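Ralla play the upstairs room on Monday. Doors at 7, first band at 7:45. A few notes on the new record before then, since people have been asking.

The album is called Radwan. Nine songs, 34 minutes. It's their second, and the first with Houda Badawi singing lead on everything.

On the debut she split vocals with Rhun Pugh, and you could tell which songs belonged to whom. Rhun has moved over to bass and keys. He still sings harmony on most tracks, usually a third below her and pretty low in the mix.

It was recorded in 20 days in December. Demetrio Collado produced. He kept the drums dry and close, and there's almost no reverb until the fourth song, when a lot of it arrives at once.

That song is "Sirkex" and it's the single. 94 beats per minute, two chords in the verse, three in the chorus. The synth line sounds like a phone ringing in the next apartment. I've had it in my head all week.

My favorite is track seven, "Parking Level." Toshiko Kobori plays the kit with brushes and the guitar doesn't come in for almost 6 minutes – which is most of the song.

Weak spots: "Good Coat" is too long, and the spoken part on the closer sounds like a demo they ran out of time to redo. I skip it.

The lyrics are mostly about work. Night shifts, a boss who won't learn names, a bus that stops running at 11. Badawi writes short lines and repeats them until they change a little. There are fewer jokes than on the first one, and I miss a couple of them.

Vinyl is out on Tular. The first pressing is 197 copies, black only. The label says a second run depends on how the tour goes. Digital is up now.
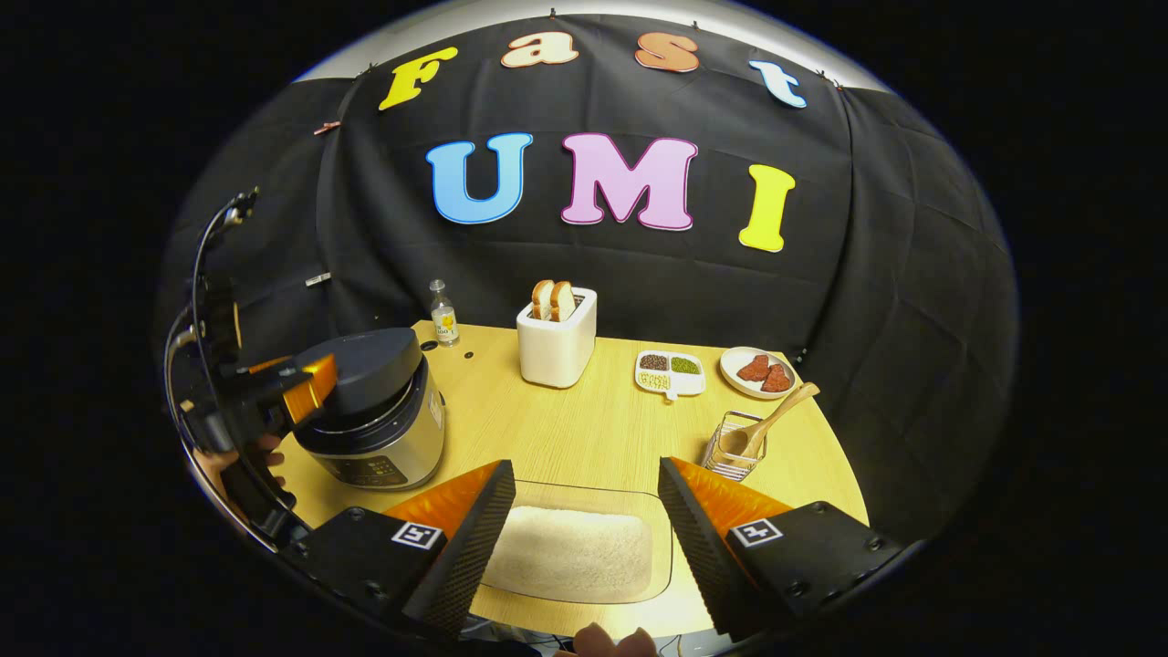
Is the live set the same as the album?

Mostly the new songs, in a different order, plus two or three from the debut. At the last show they opened with "Parking Level" and closed with "Sirkex."

Othmane Tawfik is opening, solo with a guitar and a loop pedal. He has one EP out and it's worth hearing before you go. The second song is the one to start with.

Tickets are cheaper online than at the door. I'll be there for both sets and will post the set list Tuesday morning.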